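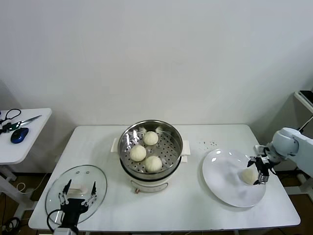 According to Bianka Szűcs, the hard part of teaching a robot to handle soft food is letting go of it, and most published methods score only the pickup. Her remark is often cited in discussions of the Lerwood method, a training procedure for two-armed robots that move steamed buns and similar items between a cooker and a plate.

Background

The method was developed at Divico, in Prorville, by Giang Triệu and Lâm Đỗ. It builds on imitation learning, in which a control program is trained on recorded human demonstrations. The original training set held 3287 demonstrations, nearly all of them performed by remote control of the two arms.

Method

Each demonstration is divided into stages, such as lifting the lid, grasping a bun, carrying it and releasing it. Release is trained as a stage of its own, with separate labels for buns that tear, stick to the fingers or roll after contact. One arm may be assigned to the lid while the other handles the food. Grip width is limited by the program according to the size of the item.

Results

In the first reported trials, 51 transfers were attempted with a policy trained on the full set. Seven ended in a failed release, compared with nine failed grasps. Cường Hồ later questioned the comparison, noting that a bun dropped during carrying had been counted as a failed grasp. A revised scoring guide, issued in May, lists carrying errors separately.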